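Hand Tools and Small Storage: Bench Gallery

Photos by Gualtiero Lo Presti. Posted 1/29/24.
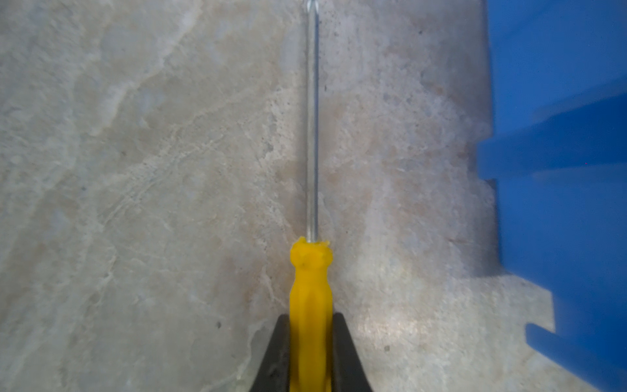 Screwdriver, yellow plastic handle, steel shaft. Stone countertop with a marble-like pattern.

The gallery covers the hand tools kept at the Platbridge workroom and the surfaces they are used on. Entries are sorted by tool type, then by handle color. Drivers come first.

Handle: plastic, bright yellow, with fine ridges along the grip. The waist behind the front collar gives the fingertips a place to sit when starting a screw.

Shaft: straight, thin, silvery gray. Shaft length is not listed for this entry. Tip type is recorded on the Bruvura inventory sheet under drivers, row 48.

Counter: pale stone. Steel tools should be set down flat and kept clear of the edge. Wipe the stone with a dry cloth before laying out parts.

Storage: blue plastic, at the right. Drivers go back in bin 6, handles toward the front. Pliers and cutters have their own bin.

Corrections to the inventory sheet go to Gualtiero. Allow some 3 days for changes to show on the page.

Next set: pliers, January list, part 2.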